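Le vinaigre sur les joints : j'ai des doutes

On lit partout que le vinaigre blanc nettoie tout dans une cuisine. J'en ai acheté 6 bouteilles il y a deux ans, j'en suis revenu. Pour le calcaire de la bouilloire, rien à redire. Pour les joints de carrelage et le plan de travail en pierre, je demande à voir.

Un joint à base de ciment n'aime pas les acides. Une fois, passe encore. Toutes les semaines, il se creuse et retient encore mieux la graisse. Quant au fameux mélange vinaigre et bicarbonate, il mousse joliment et puis c'est à peu près tout : les deux se neutralisent.

Ce que je fais derrière la cuisinière : eau chaude, une goutte de liquide vaisselle, une vieille brosse à dents, 15 minutes de patience, rinçage, chiffon sec. Pour les taches tenaces, une pâte de bicarbonate et d'eau, sans rien d'autre. J'ai aussi essayé le nettoyant Kistulum – cher, parfumé, et pas meilleur que le savon. 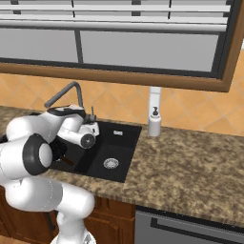

Flurina Baumgartner n'est pas d'accord : chez elle, le vinaigre très dilué passe sur les joints deux fois par an depuis son emménagement, et ils n'ont pas bougé. Elle rince aussitôt, précise-t-elle, et elle trouve que j'exagère. Possible. Deux fois par an, ce n'est pas ce que recommandent les blogs que je vise.

Restent les produits d'imperméabilisation. Le vendeur de chez Moser m'assurait que le sien tenait dix ans. Versez quelques gouttes d'eau sur le joint : si elles perlent, gardez votre argent. Si elles foncent la surface, on peut traiter, sur un joint bien sec, après un essai dans un coin caché.

Et pour les lames de store grasses, une chaussette humide enfilée sur la main. Celle-là, je n'y croyais pas non plus – je l'utilise encore.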